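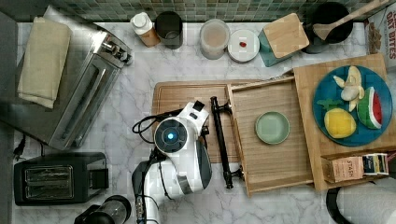

Working Groups > Household Manipulation > Practice Rules > Minutes

June, 2:00 p.m.
Minutes taken by Uyên Hà

Present: delegates from Codeck, Hiver, Trương and Buneo. Quorum met. The chair opened the meeting at 2:00 p.m. and the agenda was adopted with item 6 moved ahead of item 5.

1. Minutes of the previous meeting

Approved with one correction. Under "Stop controls," the words "within reach of the operator" are to read "within reach of the operator's free hand."

2. Actions carried over

2.1 Codeck has circulated the revised glossary. "Reset" now covers only the return of objects to their listed start positions. Moving the arm back to its park pose is called "park" and is logged separately.

2.2 Hiver's note on cleaning agents for stone counters is outstanding. Carried over.

2.3 Trương has closed its action on file naming.

3. Countertop work, draft rule 4

The draft was read clause by clause.

3.1 Clause 4.1 (cables). The draft required all arm cables to be clipped along the full length of the arm. Trương objected that full clipping limits wrist rotation and that a free loop near the head is normal. Agreed wording: "A free loop is permitted at the head. The operator checks before each session that the loop cannot catch on a handle, knob or utensil within the work area." Any cable running across the counter is to be entered on the layout sheet.

3.2 Clause 4.2 (heating appliances). Toasters and toaster ovens may stay on the counter if they are unplugged for the session. Buneo asked that the plug be left where the operator can see it. Accepted. Cloths and towels on top of an appliance are treated as part of the layout and are listed. The clause will state that no cloth may be on an appliance when it is next powered.

3.3 Clause 4.3 (food items). Play food is the default for pick and place tasks. Real food needs a separate entry and a disposal line. Sealed retail packages, such as tea boxes or cereal, may be used as background items without an entry for contents.

3.4 Clause 4.4 (trays with handles). Where a tray or drawer has a projecting handle, the handle's direction is recorded. Hiver reported that two of its sites had recorded the tray position and left out the handle, and the layouts could not be repeated from the sheet. The field becomes mandatory.

4. Layout sheet and incident log

4.1 Hiver presented the log for the period: 2190 runs across all sites, of which 381 were stopped by the operator. Of the stopped runs, 49 were attributed to an object outside its listed start position. The remainder were not broken down by cause in the version tabled. Codeck asked for the full breakdown before the next meeting.

4.2 Discussion of whether a stop with no contact should be logged at all. Buneo was against, on the grounds of workload. Trương and Codeck were for. Decision: every stop is logged; a stop with no contact needs only the time and the run number.

4.3 The layout sheet is to name the work surface, then background items from left to right, then items on boards or plates. Colors are given in plain words. Brand names are optional.

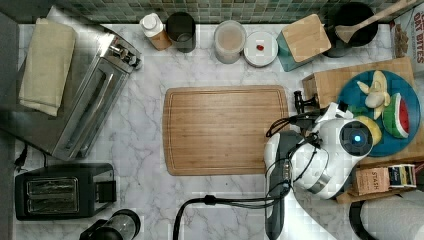
Uyên Hà
Recording Secretary, Practice Rules

6. Clearance over the work surface (taken before item 5)

6.1 The draft defined the work area as the cutting board or mat alone. Codeck pointed out that the arm also passes over neighboring plates and boards, and that these were outside the definition. The work area now includes any surface the arm crosses between park and the task position.

6.2 An empty board is a valid start state and is to be written as "board, empty." Leaving the field blank is not accepted.

6.3 The proposal for a fixed minimum height over plates was withdrawn. Hiver will draft a clause based on the tallest listed item in the work area.

5. Indicator lights

5.1 The group did not agree on whether the rules should assign a meaning to light color. Makers differ. Interim text: "The site sheet states what each light on the arm or head means. A lit indicator is never to be used as the only evidence that the arm is safe to approach."

5.2 Buneo's reservation on the second sentence is noted at its request.

7. Actions

Hiver: note on cleaning agents; stop breakdown by cause; clearance clause.
Codeck: merge agreed wording into draft 3 and circulate.
Trương: revise the layout sheet with the handle field.
Buneo: written text of its reservation under 5.2.

8. Other business

Trương asked whether the rules apply to demonstrations for visitors. Deferred.

The meeting closed at 3:40 p.m.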